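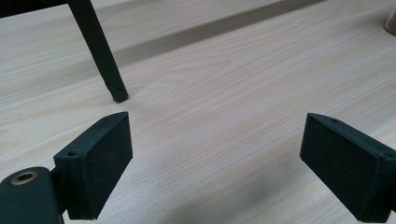 At Kader, a contract packing firm with one long room of benches, a new person used to learn the work by standing next to an older one for two weeks. Since October the firm has also learned from its packers in a second way: they carry out part of each shift with a hand-held gripper, and the recordings are used to train the arms on line two. The tool has two flat dark fingers with small screw holes along their top edges, and a brass-colored ring is set into the body behind them. Held open over pale wood grain with nothing between the fingers, it looks like the start position that every recording has to begin from. Packers call this "zero."

The system was supplied by Brolent, which also trains the model and sends back a new version when enough recordings have passed review. Kader's target is 300 accepted recordings per product. A recording is rejected if the fingers leave the work area, if the item is touched by a bare hand, or if the packer stops partway to think. The last rule causes most of the argument.

"You stop to think when the item is new," says Noura Boutros, a packer with 13 years at the firm. "So the items that need the most recordings are the ones where I lose the most recordings."

Boutros now spends two hours of a shift on the tool and the rest on ordinary packing. Her hand rate in those remaining hours has not changed. Her wrist has: the tool puts the load on the thumb side, and she asked for a shorter session after the first month. The limit is now 20 minutes, followed by a change of task.

Lina Haddad supervises line two. Before the arms arrived her day was mostly staffing and stock. It is now mostly exceptions. When an arm fails a pick twice it parks, a lamp comes on, and someone clears the item by hand and enters a code. There were nine codes at first. There are four now, as the longer list led people to choose whichever code was at the top.

"The code has to be right or Brolent trains on the wrong problem," Haddad says. "I spent a week reading codes against video. Glossy pouches had been logged as empty bins."

The arms handle cartons and rigid tubs well. Pouches are slower, and anything with a loose lid still goes to the benches. Haddad schedules by item type, a change that affects people more than the arms themselves do. Bench staff used to rotate through everything. They now get a larger share of the awkward goods, and the easy runs that once filled the last hour of a shift have gone to line two.

Pay was the next question. Packing at Kader carries a piece bonus, and recording time produced no pieces. For the first six weeks packers who recorded earned less than those who refused. The firm then moved to a flat hourly supplement for recording - paid on time, whether or not the recordings are accepted. Boutros argued for that last condition. Refusals dropped once it was in writing.

No jobs have been cut on the line. Two packers who left over the winter were not replaced, and the agency shifts for the Nassar account, a seasonal order of 300 mixed cases a day, were not booked this year. Haddad counts those as hours lost to the arms and reports them that way to management.

A second site, Brakance, is due to start recording this fall. Boutros will train the packers there, at a grade that did not exist when she joined. She has asked for the session limit to be in place from the first shift, and for the reject reasons to be shown on the bench screen as they happen. The first request has been approved. The second is waiting on a software update.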